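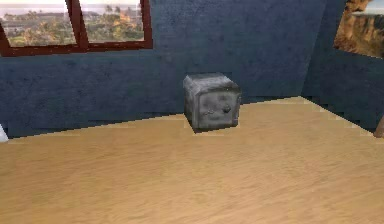

Fig. 4. Safe in position against the back wall, door facing into the room.

Section 4: Placing, fixing and first opening

Read this section right through before you start. Allow 90 minutes for the whole job, longer if the floor is concrete. Two people are needed for lifting.

These steps cover all Prerlow floor safes with a dial lock. If you have the Allau wall model, go to Section 5.

4.1 Choosing the place

1. Pick a dry room that stays at an even temperature. Garages, sheds and under-stair cupboards with an outside wall are often too damp.

2. Check the floor. It must be level and sound. On a timber floor, place the safe so that the fixing bolts can go into the joists. Boards alone will not hold the bolts.

3. Keep the back of the safe at least 30 mm from the skirting board if there are pipes or cables behind it. Otherwise it may stand hard up to the wall.

4. Make sure the door can open fully. A door that stops halfway puts strain on the hinge side and makes the shelf awkward to remove.

Note: Carpet and underlay should be cut away under the safe. If left in place they will pack down over time and the bolts will work loose.

Caution: Do not place the safe over underfloor heating. Drilling may damage the pipes or mat, and the warmth dries out the door seal.

4.2 Moving the safe

1. Leave the safe in its carton until it is in the room. Keep the door locked while moving it.

2. Tip the safe slightly and slide a board or blanket underneath. Pull the blanket, not the safe.

3. On stairs, use a sack truck with a strap. The heavier person should stand below.

4. Lower one edge at a time. Keep fingers clear of the base.

Caution: Never lift the safe by the dial. The spindle bends easily and a bent spindle is not covered by the guarantee.

4.3 First opening

The safe is sent out with a works combination, printed on the yellow card in the document wallet. Keep this card until you have set your own.

1. Turn the dial anticlockwise four full turns and stop at the first number.

2. Turn clockwise, passing the first number twice, and stop at the second number the third time it comes round.

3. Turn anticlockwise, passing the second number once, and stop at the third number the next time it comes round.

4. Turn slowly clockwise until the dial stops. Pull the door open.

If you go past a number, even by one mark, start again from step 1. Turning back to it will not work.

Note: The dial is stiff when new. It should ease after a few weeks of normal use. Do not oil it.

4.4 Bolting down

You will need a drill, a 10 mm bit to suit the floor, a socket spanner and the bolt pack (bag C). The bolts for timber have a coarse thread. The ones with sleeves are for concrete only.

1. Lift out the floor mat and the shelf. Two rubber plugs cover the fixing holes – prise these out and keep them.

2. With the safe in its final position, mark through both holes with a pencil.

3. Slide the safe aside and check for pipes and cables with a detector before drilling.

4. Drill to the depth marked on the template. Vacuum up the dust, including any inside the holes.

5. Slide the safe back, fit the washers and bolts, and tighten by hand.

6. Check that the door swings freely, then tighten fully with the spanner. If the door begins to catch, the floor is uneven. Slacken the bolts and fit the packing shims from bag D.

7. Refit the mat and shelf.

Note: Many home insurers give a lower cash limit for a safe that is not bolted down. The Prerlow 30 is rated for £3,000 in cash when fixed as above. Ask your insurer what they will accept and whether they want a receipt for fitting.

4.5 Setting your own combination

Always change the combination with the door open. Test the new one at least three times with the door still open before you close it.

The change key is taped inside the document wallet. Full steps are in Section 6. Spare change keys are made by Wiriya and can be ordered through any Trarnari stockist, who will ask for the serial number and proof of purchase.

Caution: Do not store the yellow card or the change key inside the safe.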